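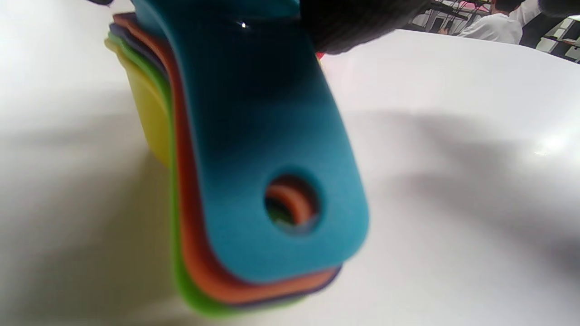
April 2022
By the Perkmont demo support desk
4 min read

Ticket 158: Gripper keeps picking up two or more cups at the Pledlow open day
Status: closed, with one item carried over

Reported by the Pledlow front desk on Monday, a little before doors opened. The message said the cup sorting demo "was fine on Friday and now it takes the whole pile," and could somebody please come over before the school groups arrived. We were already in the building setting up the welcome table, so this one got a faster answer than most of you are used to from us!

What the demo is supposed to do, for anyone picking up this ticket cold: the visitor hands over a nest of colored plastic measuring cups, the arm takes the front one by its handle, sets it on the white table, and goes back for the next until they are all laid out in a row. Visitors love it, and the little ones like to call out the color before the arm gets there. It runs on the Yorath controller with the Dundik fingers, the same pair we used at the February visit.

First try. Restarted the controller and ran the homing routine. Homing was clean, no errors in the log. Ran the pick with the cups nested and got the teal and the orange together. Ran it again and got the same two. So whatever it was, at least it was being consistent about it, and that is always a kindness when you are on your knees under a table with a flashlight.

Second try. Checked grip force. The setting was 259, and the sheet taped inside the lid says 200. I'm fairly sure it got bumped up after somebody complained about dropped cups, and I don't blame them, a dropped cup in front of a room full of parents feels much worse than it is. Put it back to 200. Better, but still a double pick every few runs.

Third try. Looked hard at how the cups were being handed over. These handles are long and flat and they lie very close to each other when the set is nested. On Friday the person doing the handing over had been fanning them a bit, so each handle sat slightly to the side of the one in front. On Monday they were being squared up neatly like a deck of cards, and the fingers were closing on whatever was there. We fanned them, handles down over the table, front cup toward the arm, and the next seven runs came out right.

Fourth try. I wanted to know whether it was all down to the fanning, so I put the force back to 259 with the cups still fanned. Double pick on the second run. Back to 200 and left there. My feeling is that you need both, and I would ask everyone to please leave the number alone for the rest of the open day season, even if a cup gets dropped. Just pick it up, smile and go again.

One more thing we ran into and did not fix. The white tabletop is shiny and throws a glint under the ceiling lights, and the place routine hesitates over the bright patch - it does put the cup down in the end, but there is a pause long enough that visitors ask if it is broken. We turned the table a little and the pause got shorter. A matte mat would be my preference. Carried over as its own item, please don't reopen this one for it.

Update, same afternoon. Pledlow front desk reports the demo ran through all the afternoon groups with no more double picks. One stop, when a visitor leaned on the table and set off the bump sensor, and that cleared with the green button as it should.

Notes for whoever hosts next:
Hand the cups over fanned, handles pointing down, and hold them at the bowl end so your fingers stay clear of the handles.
Force stays at 200.
If it takes two cups anyway, let it finish and put them down before you reach in. It is slow but it gets there.
The spare fingers are in the gray case under the coat rack. I moved them from the Perkmont van, so please don't go hunting there.

Thank you to everyone at Pledlow for the coffee and for being so patient with us while the lobby was filling up. Closing this now.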